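Subject: Re: [Zorbridge Swap] spoons for the September supper

Lucienne Hoarau wrote:
> Does anyone still have odd spoons to give away? We have bowls
> for 70 but we're short on spoons again, and I'd love to avoid
> plastic. Fleury hall, doors at 6.

Hi Lucienne,

Yes!! I've been hoping someone would ask. I went through my kitchen drawers last night and I'm so happy to clear them out - mismatched is much more fun at a long table anyway. I can drop off 20 or so at the hall, plus two big ladles if the soup people want them.

Also, is the squash soup coming back? I still think about it (and the bread!).
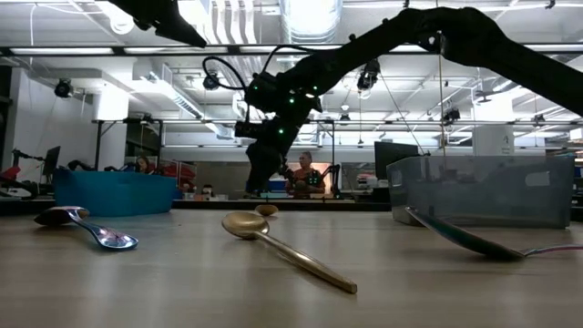 Four spoons, the silver one is on the left.

I can also bring my folding cart if anyone on the Grudisthorpe side needs help hauling bowls. Just write me off list.

Maëlys Riviere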